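Fridge-freezer (upright)

2 comments · 93 shares

A fridge-freezer is a tall cold cupboard with two doors, and I'm rather fond of them! Mine at home has the big door on top, which saves my back.

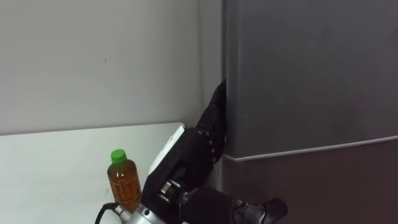

Photo: Marta Hutsuliak

Plenty of grey ones have no sticking-out handle, so you get your fingers round the edge of the door and pull. I like a bit of worktop or table alongside, somewhere to park the drinks while I shuffle the shelves (mine always need shuffling). 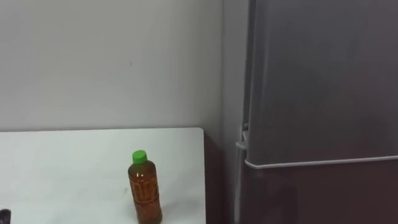 Grey fridge beside a white table, with a green-capped bottle

Wipe the door edges now and then, they do get sticky.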